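Search this site Go

Course notes: Heat in the Kitchen, Session 4
13/12/2023
By the Odside Evening Classes science tutor

Welcome back! Last time we finished with conduction and the cold spoon in the hot soup, and I promised we'd get to the one I like best, so let's get straight into it. Heat moves from place to place by conduction, convection and radiation, but cooking with microwaves is a slightly different story and it's worth taking slowly.

First, a word on temperature and heat, as several of you mixed them up in the homework (everybody does, it's fine!). Temperature tells you how fast the tiny particles in something are jiggling, on average. Heat is energy on the move from a hotter thing to a cooler one. A bathtub of warm water holds far more energy than a cup of boiling tea, even though the tea has the higher temperature. Keep that bathtub in your head, we'll come back to it.

Now, microwaves. They are waves of the same family as visible light and radio, only with a different wavelength. In a kitchen oven the wavelength is a little under five inches, which is wonderfully large when you think about it, about as long as a hand is wide with the thumb stuck out. Light waves are so small you could line up thousands of them across a pinhead.

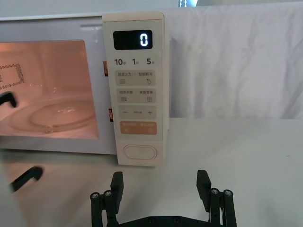 Water molecules are lopsided. One end carries a slight positive charge and the other a slight negative charge, so in an electric field they try to line up, much like compass needles. The field in a microwave flips back and forth billions of times a second, and the molecules keep trying to turn with it. They bump into their neighbors, the jostling spreads, and the jostling IS the warmth. I love this part. Your leftover rice gets hot from a vast amount of tiny shoving.

A common mix-up: people say microwaves cook "from the inside out." They don't. The waves get an inch or so into most foods and lose strength as they go, and the middle of a thick potato warms mainly by plain old conduction from the layers around it. So the recipe note that says "let stand before serving" is physics, and you should obey it.

Why are there hot spots? The waves bounce off the metal walls and overlap. In some places the crests add up and in others they cancel out, and you get a standing wave pattern, the same thing you see when you shake a jump rope tied to a door handle. A turntable carries the food through the strong and weak patches so that they even out a bit. Stirring halfway helps even more!

Worked problem (the one from the board)

A mug holds 430 grams of water. It absorbs energy at 590 watts. How long until it has warmed by 37 degrees Celsius?

Energy needed = mass x specific heat x temperature change
= 430 x 4.18 x 37
= 66,500 joules, near enough
Time = 66,500 / 590 = 113 seconds

So a bit under two minutes. Notice that I gave you the power absorbed by the water. The power printed on the back of an appliance is often what it draws from the wall, and a good part of that never reaches your mug. If your answer at home comes out too short, check which figure you used.

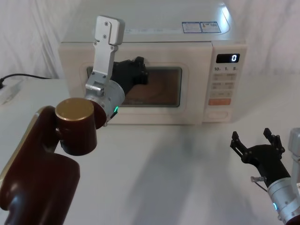

Ice is a lovely special case. In ice the molecules are locked into a crystal and can't turn freely, so they absorb microwaves very poorly. Once a small patch melts, though, that patch soaks up energy greedily and races ahead while the ice next to it stays frozen. That is how you get frozen chicken with one cooked corner. Defrost settings switch the power on and off so the heat has time to spread by conduction (there it is again).

For next time

1. Read the chapter on latent heat in the Lakument workbook, skipping the boxed section on pressure cookers, which we'll do together in January.
2. Redo the worked problem with cooking oil. The specific heat is 2.0 in the same units. Guess before you calculate!
3. Go back to the bathtub and the tea. Pick sensible amounts of water for each and work out how much energy they give off cooling to room temperature.

Please bring a calculator and a thermometer if you own one.

Comments

gadano_reader: I got 113 seconds too, but only after I stopped putting the mass in kilograms. Is it okay to use kilograms if I change the 4.18?

Tutor: Yes! Use 4,180 joules per kilogram per degree and 0.430 kilograms. Same answer.

plumtart: The jump rope thing finally made standing waves click for me. Tried it with my daughter and we got two loops.

Matoušek Street study group: Is the oil supposed to heat up faster than the water? Ours came out at 54 seconds and we didn't believe it.

Tutor: Believe it, for the arithmetic anyway. In a real oven oil absorbs microwaves less well than water, so we'll argue about that one in class.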